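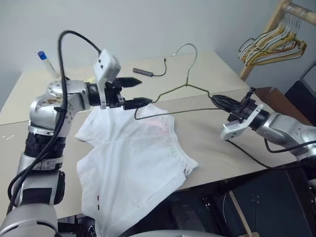
A floating candle is a candle shaped to rest upright on the surface of water while it burns, used mainly as table and pool decoration at weddings, garden parties and seasonal events. The usual form is a shallow disk, wider at the top than at the base, with a wick at the center. Most are sold loose or in trays, and larger displays are hung in glass bowls from a frame or hook. Household wire is often used for light bowls. A common wire clothes hanger, with its long lower bar and sloping shoulders, can be cut and bent into a cradle for a small bowl, although the wire sags under larger vessels and is not suited to them.

Materials

Paraffin wax is the most common material. It is less dense than water and floats without added air pockets. Beeswax and soy wax also float, but soy wax is softer and tends to lose its shape in warm weather. Stearic acid is added to many blends to harden the wax and make it less clear. The wick is normally braided cotton, coated in wax and fixed to a small metal tab. The coating slows the uptake of water through the base.

Shape and stability

A floating candle must keep its wick upright as wax is used up. A wide, low shape resists tipping. The rim is left thick so that the melted pool stays inside it. If the rim is breached, water reaches the wick and the flame goes out. Candles with a diameter of 3 inches are a widespread size for bowls and vases. Smaller ones burn for a shorter time and are more easily moved by drafts.

Production

Floating candles are poured into metal or silicone molds or pressed from wax powder. Pressed candles are quicker to make but have a grainier surface. The Nasier mold, a tapered tray pattern, was brought into use at a workshop in Brurkgate in 2000. It allowed 188 candles to be poured in one batch. Bustumico, a later maker, sells a fluted version based on the same tray.

Use in events

At the September lantern evening in Sæther, roughly 300 floating candles are set out on the mill pond after sunset and collected the next morning with nets. Organizers of such displays generally avoid moving water, where candles drift together and the heat of one softens the rim of the next.

Safety

The water does not remove the risk of fire. Candles can drift against dry leaves, ribbon or flower stems placed in the same bowl. The water level should be kept below the rim of the vessel, with enough space above the flame for heat to escape. Spent candles are removed from ponds, as wax does not break down quickly and the wick tab may be swallowed by birds.

See also: Tea light; Votive candle; Water lantern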